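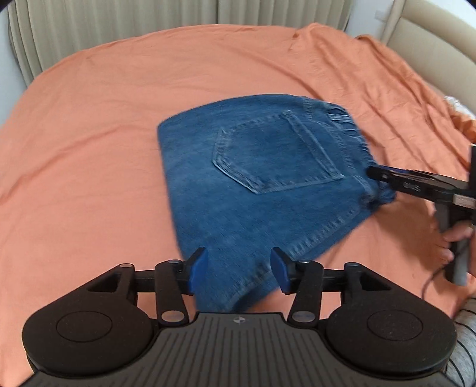

Oct 6, 2026

Laundry day, and a long one. I had promised myself I would do the folding before lunch so the afternoon would be free for letters, and of course it was past four when I put the last pile in the dresser and the letters are still sitting there under the fruit bowl. I don't mind much. It rained until noon and I like being in the bedroom when it rains, with the lamp on and the radio going in the kitchen just loud enough that I can tell it's music and can't tell which.

The jeans took me the longest, as they always do. I have never settled on one way of folding jeans. My mother laid them flat on the bed, one leg over the other with the back pocket facing up, then brought the hems to the waistband and folded once more, and that is still what my hands do if I leave them alone. Nanna Ladefoged, when we shared the apartment on Penau Street, rolled hers up like sleeping bags and stood them on end in a drawer, and I must say you could see every pair she owned in one look. I tried it again today with the old gray ones. They came unrolled before I got them across the room. So I went back to my mother's way, back pocket up, smoothing down the leg with the side of my hand, and I got the whole lot into two stacks that lean on each other only a little.

I do love a bed for folding. A table is the right height and everyone will tell you so, and my back told me so again this evening, but a table is hard and cold and there is always something on it. On the bed you can spread out. The orange sheet is still my favorite for it, too. Everything shows up against that orange, every sock and every bit of lint, and it makes the blue of denim look better than it has any right to look after so many years of wear. I bought that sheet at the Bortolotti closing sale, back when they were clearing the whole upstairs floor, and Evie told me I would be sick of it by spring. That was eight years ago. She slept on it herself when she came in March and said she had the best night's sleep of her whole trip, so I consider the matter closed.

While I had the jeans out I went through them properly, which I have been putting off. I made a pile for keeping, a pile for mending and a pile for Olmont, where they take clothes in at the side door until six. The Olmont pile was the hard one. There's a pair I haven't been able to button since before we painted the hallway, and I have moved them from shelf to shelf all that time as though they might loosen up on their own. I held them against myself in the mirror and breathed in and then I breathed out and put them on the pile. Then I took them off the pile. Then Stepan called about the storm windows and we talked for a good half hour, and when I came back in I put them on the pile again without looking at them, and put two sweaters on top so I wouldn't be tempted.

For mending there is less than I feared. One hem has come down at the heel, one pocket has a hole at the bottom corner (that's where my change has been going, I suppose, right down into the shoe), and the soft pair I wear for the garden has gone thin at the knee again beside the old patch. I could patch the patch. Geum-ok does a lovely thing with rows of little running stitches in white thread, back and forth across the thin place until it's almost a new cloth, and she showed me how last winter at her kitchen table. I did one row to her seven and mine wandered off like a goat. But she left me the thread and the good needle in an envelope, and it's somewhere in the sewing box, and maybe this is the month for it. I'd like to have those ready before the bulbs go in.

Found in pockets today: a receipt from the hardware store too washed to read, a grocery list in my own handwriting that said only "lemons, stamps, ask P." and a claim ticket with the number 348 on it. I have no idea what I was claiming. I have stood in the kitchen turning that ticket over like a detective. It might be the shoe repair, except that I have all my shoes, or it might be the coat check from Primo's concert, except that I came home in my coat. I've pinned it to the corkboard in case it comes to me. As for "ask P.," I called Primo up while the kettle was on and told him I had meant to ask him something, probably in the summer, and did he know what it was? He thought about it quite seriously. He said the answer was most likely yes. Then he told me all about his sister's new stove, a Komham with the wide burners, and how she is frightened of it and has been making sandwiches, and by the time we hung up my tea was the color of the dresser.

I did the shirts after that, and the pillowcases, which I enjoy because there is nothing to decide. The towels I folded in thirds so they fit the narrow shelf. I used to fold them in half and then force them, and they'd come springing out at anyone who opened the door. Evie once got a bath towel full in the face and still brings it up. The fitted sheets I did my usual way, meaning I tucked two corners into the other two, lost hold of one, started over, and then rolled the whole thing into a ball and put it at the back. I know there's a method. Geum-ok has shown me that one as well.

Supper was the rest of the lentil soup with an egg in it. I ate by the window and watched the neighbor's boy try to get a basketball down from the gutter with a broom. He threw the broom up after a while and that stayed up as well, so I took him over our rake, and between us we got the ball and lost the rake for a minute and then got everything. He thanked me very nicely. His mother sent him back with pears, which are hard as doorknobs but will come around if I leave them in the paper bag.

After supper I wrote out what I want to get done to the closet before the cold weather, now that I've seen the bottom of it. The rod sags in the middle and Stepan says it only wants a bracket, and he has one in his garage he can bring when he comes for the windows on the 21st. I'd like to put the heavy things on the left, where the rod is strong, and get the summer dresses into the flat box under the bed. And I want a hook inside the door for the garden jeans, so they stop living on the chair. I have said this about the chair every fall for as long as I've had the chair.

I moved the last stack off the bed at nine and found one sock under it, the green one with the darned toe. I was so sure that one was gone that I threw out its partner last week. I looked in the bag in the hall closet just in case, and in the trash under the sink, and went as far as the back step with the flashlight before I thought better of it. The can goes out early and it had been emptied anyway. I'll use the green one for dusting the blinds. You put it over your hand and go along each slat, and it does a better job than the thing with the handle.

Must remember: Olmont before six tomorrow, and take the bag out to the car tonight or I'll have the sweaters back out of it by breakfast. Thread for the hem, dark blue. Stamps. Call Nanna, it's my turn and has been for weeks, and ask her if she still rolls.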